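Budgeting for a two-arm sorting cell: simulate first or buy the hands now?

Asked in Equipment Planning, February

We have a bench task that moves small cylindrical parts into bins, currently done by hand. I have to submit a capital request covering two arms, two multi-finger hands, a bench and fixtures. The Floka quote has a 21 week lead time on the hands and a restocking fee on everything. My manager wants to know if simulation licenses and a workstation should go in the same request or be charged to operating budget. Also, is there any point specifying fingered hands over parallel grippers for this? The price difference is large.

Answer 1
Parallel grippers. Cheaper, and spares are easy to get.

Answer 2 (accepted)
Split it into two requests. Put the workstation and software in the first and hold the hardware until you have reach and clearance results. Check with your finance people where the capitalization threshold is. Ours is 1,000 per item, so the workstation was capital and the licenses were not.

We did this at Filley for a similar cell. Items the simulation should settle before you sign anything:

Bench depth and the mounting position of both arms.
Bin footprint and wall height. We changed bins twice in the model at no cost.
Whether both hands can work near one bin without touching.
Finger length against the bin floor.

Budget 504 hours of engineering time if you are starting from no model, less if the vendor supplies usable arm and hand files. Ask for those files in writing. Mancuso sent ours with the joint limits missing. Add 30 percent contingency to the fixtures line, none to the arms.

On hands versus grippers, run both in the model. The layout we are costing at present has fingered hands on both arms, with the left holding the part beside the blue bin and the right over the bin:
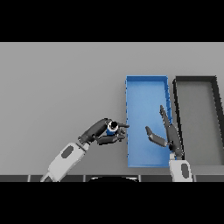

Shaimaa Zerouali: I would add a line for spare fingers. Driltunus sells them only as a full set, and the set was not on our original quote. We had to raise a second purchase order and wait for approval. Contact forces in simulation also told us very little about wear, so don't size the spares from that.

Answer 3
Same question here but with one arm. Did anyone get the restocking fee waived? Ours was fixed in the terms and sales would not discuss it.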